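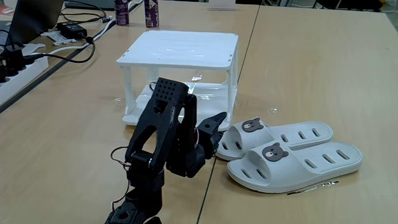 The woman who runs purchasing for the robotics side of Hillwood has a rule about quotes, and she told me about it before I had even found somewhere to put my coat. Read the last page first. "The front page is the part they want you to fall in love with," she said. "The last page is the shipping, the spare servos, the power supply that isn't included. I had a quote once where the last page came to more than a quarter of the first one, and I had already told everybody yes."

Hillwood is a small training workshop that teaches adults to set up and program light automation, and in February it has to settle what it will spend for the coming year. When I visited, the big question was whether to go on with small desktop arms or save up for one larger machine. She has gone back and forth on it, she admits, more times than she would like her colleagues to know.

The arms they use now sit on ordinary tables and practice on household things. On the day I came by, a black one was reaching over toward a pair of gray slippers with little bear faces on the straps, next to a white plastic two-tier shelf. I asked whether the slippers had been a line in the budget too. She laughed. "Everything is a line in the budget, dear. But I would buy slippers all day long. It's the cables that ruin me."

She meant it, too. A good part of our afternoon went to cables, power strips and adapters, and I came away with a new respect for the subject. Each arm wants its own supply, the laptop wants another, and a table that looked generous in the catalog fills up from one end before anybody has picked up a thing. Her planning sheet now has a separate heading for what she calls "the back of the table," and she fills it in before she writes down the price of the arm.

Two suppliers are in the running this time. Unel has offered a kit for $2,871, with the arm, a controller and a year of support by phone. Trutik sells a comparable arm without the support, and its package of spare parts is another $521. On paper, she says, you could make either one come out ahead, depending on how honest you were with yourself about breakage.

"And we do break things," she said, quite cheerfully. "People are learning! They drive the gripper into the table, they catch a wire with a sleeve. I don't want a machine so precious that the students are scared of it. I've seen that in other places – a lovely big robot behind a fence and one man who is allowed to touch it."

The bigger machine, if it ever comes, would be from Stubbs, and it would need a floor anchor, a guard and an electrician. She has asked for the figures twice and received two different answers, so for now it lives in a folder marked "later." Her own feeling is that a larger arm would be worth it only if the workshop had steady students for it in the evenings as well as the daytime, and she is not ready to promise that.

I asked what she would tell someone putting together a first budget. She thought about it for a good while, and poured more coffee. "Buy 2 of the small thing before you buy 1 of the big thing," she said. "When one is down for repair, your class still happens. And call the support number on a Sunday, before you've paid. See who picks up."

Had she tried that with Unel?

"I left a message," she said. "They called back Monday at nine. I thought that was pretty decent."

The decision is due at the end of the month. She expects to go with Unel for the arms and to buy the spare servos separately, if they'll let her, and she has already started a list for next year with new power strips at the top.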